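Cuden 600 quiet rack server, reconditioned
Sold by Glenys Parri at Hitetton. Price, collection and warranty details are further down.
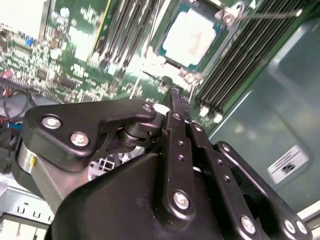 I've been selling these since November and I still have a soft spot for them, so forgive me if I go on a bit. The Cuden 600 was built for small offices that didn't have a proper machine room, and it's the model I recommend when someone rings up and says they want their own file store at home or behind the shop counter (I get a lot of calls like that!). It'll hold your photos, your accounts, your film collection and a few backups of the family laptops, and it won't roar at you while it does it.

Who is it for? Well, me, for a start. I've got one in the cupboard under my stairs and it has been running the whole house for longer than I'd planned. I'd also say it suits a small practice or studio, a village hall that records its concerts, or anyone who has filled up every portable drive they own and is sick of hunting for the right cable. If you want to run big databases or do heavy video work, please don't buy this one. Drop me a line and I'll point you at the larger Zolelero machines, which cost more and sound like a hairdryer but will get the job done.

What you get

The server itself, cleaned and tested
Four drive trays with screws
Rack rails (a bit scuffed, they always are)
One mains lead with a UK plug
A printed setup guide, written by me, with my mobile number on the back

Drives aren't included. I used to put them in and then found that everybody wanted a different size, so now I sell them separately and you can tell me what you'd like. I fit them for nothing if you order them with the server.

How I recondition them

Every one gets opened up and blown out, and you wouldn't believe the fluff. I change the clock battery, put fresh thermal paste on the processor and swap both fans for new Min ones, which are the quietest I've tried at a sensible price. Then it goes on the bench for 73 hours with the memory test running, and if it throws up even one error I start again with different memory. Hyun-seo Noh does the benches with me and is far stricter than I am, so if there's a little sticker with his initials inside the lid you've got a good one. (They're all good ones. His are just tidier.)

Noise

This is the question I'm asked more than any other. With the new fans and two drives fitted I can sit beside it and hold a phone call without raising my voice. When it starts up it does blow hard for a few seconds, and the first time you hear that you'll think you've bought a jet engine. Give it a moment and it settles. Don't block the back, leave a hand's width behind it, and for heaven's sake don't put it in an airing cupboard. I've had two come back from airing cupboards.

Size and weight

It's a standard rack width and heavier than it looks, 17 kilos before you put any drives in. Get someone to help you if it's going on a high shelf. It sits quite happily on a solid table if you haven't got a rack, and Annunziata Sala, who bought hers last year, has it on a slate slab in her pantry next to the flour.

Price and delivery

£600 with one year's warranty, return to us. Collection from Hitetton is free and I'll make you a cup of tea. We can deliver too, and I'll quote you for that by email, as it depends so much on where you are. I don't send them by ordinary parcel post any more after what happened to the last one.

If it goes wrong in the first year I'll mend it or swap it. After that I charge for parts and a small amount for my time, and I keep a shelf of spare power supplies for exactly that reason.

What buyers have said

"Up and running in an evening, and I'm no expert. The printed guide was a godsend." Aatos Ahonen

"Quieter than my fridge. I'd have liked longer rails but Glenys found me a pair." Ah-rin Ko

"Lovely machine, very well packed. The mains lead was too short for where I wanted it." Annunziata Sala

(Fair point about the lead, and I've started putting in longer ones.)

Before you order

Have a think about where it'll live and whether there's a network socket nearby. Wi-Fi isn't built in and I don't recommend adding it. Work out how much storage you use now and then double it, because you'll fill it, everyone does! And please get a second copy of anything precious on to a separate drive kept somewhere else. I've got over 1,000 family photos that only survived because my sister had them on a disc in her wardrobe.

Stock comes in dribs and drabs, so if the order form says none left, email me and I'll put your name on the list. I ring people in the order they wrote to me.

Page last updated 30 May 2018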